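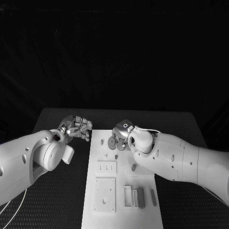 What the new cell changed for us on the floor

I've been putting gearboxes together at Mestley for a while now, and since May I've shared my corner with a two-armed assembly cell. People keep asking me about it at lunch, so I'm writing it down.

My old job was 700 small fits a shift. Peg, disc, plate, next one. My thumbs were shot by Wednesday! These days I set out the parts, watch the first few go in, and deal with whatever gets stuck - and things do get stuck, mostly the little pegs. I walk more and I sit less. I also have to think more, and some afternoons I kind of miss zoning out with the radio on.

The training was 30 hours, paid, with a woman from Zollska who let us press all the buttons (bless her). Two of the guys moved over to the Likach line instead, and they seem happy enough. What bugs me is that our piece bonus went away and the new one is still "under review." I'd like to see that in writing before Christmas, please.

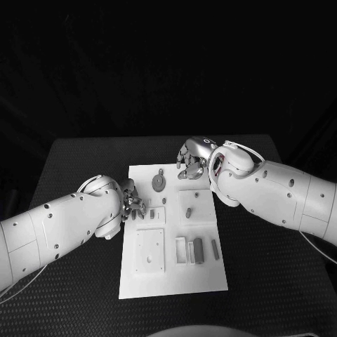

Did anyone lose their job over it?

So far everyone who was on our shift in the spring still works here, but two open spots never got filled, and I think we all noticed that.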